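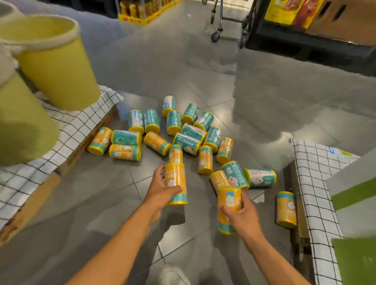 Restocking week at Promuvine is my favorite week of the whole job, and yes, I know how that sounds. Promuvine is the little grocery on Gromska where I do shelves and signs, and every October we pull the snack and drink aisles apart and put them back together in an order that makes sense to people who are hungry. Last year I wrote three long paragraphs about it, and my own sister told me she skipped to the end. So, fewer words! We began with the canned stuff, and I'm glad we did, because there is something very cheerful about orange and teal cans with yellow ends and little cartoon faces all jumbled up on gray tile. I'm a floor sorter. Some people like a table or a cart, but I like to get everything down where I can see it, stand a few cans up, let the rest lie, and pick them out by color with both hands. My knees have opinions about this.

A few notes on the sorting, for those of you who write in every year and ask. I go by color first and flavor second. It's quicker with cans, and if you do it the other way around you end up turning every single label to the front before you've even decided where it lives. Dented ones get set aside for the break room (we are not proud, we will drink a dented can). Anything I'm unsure about goes next to my left foot, and then I forget it's there and have to go looking for it at closing — every year, same foot.

The shelf they were meant for is number 17, on the Rirden side of the store, by the window. It used to hold paper towels, which took up a lot of room and looked like nothing. I measured it twice and still got the brackets wrong the first time, so Monday morning was mostly me and a screwdriver and some radio. The new labels for the shelf edge are from Brandes, the print shop, and they came out a nicer yellow than I'd asked for. I may redo the whole aisle in it.

Then the carrying. I swear by a plain black shopping basket with a tall handle. Boxes hide what's in them, and the big cart is a pain to steer around the end of the aisle. Cans can go in lying down, any old way, and I lift a teal one out or put one back without having to dig. If the basket starts to feel heavy, it's heavy, so stop there and make two trips.

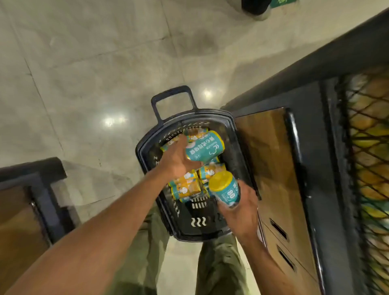

Leaving a note on last year's page, Tillie58 wrote that she would never put cans in a basket on their sides, since hers always roll to one end and pull the handle over, and that she stands them in rows with a dish towel between the layers. I tried the towel. It does keep things quiet, and I'll give her that, but it took me almost 24 minutes to load what I'd normally load in ten, and then I had a towel to carry around too. If you have fragile jars, do it her way. For cans I'm sticking with the heap.

Next up are the noodles, and after that the tea shelf, which I've been putting off because the boxes are all slightly different heights and it makes me itch. I'll add those pictures once the shelf is up and the yellow labels are on.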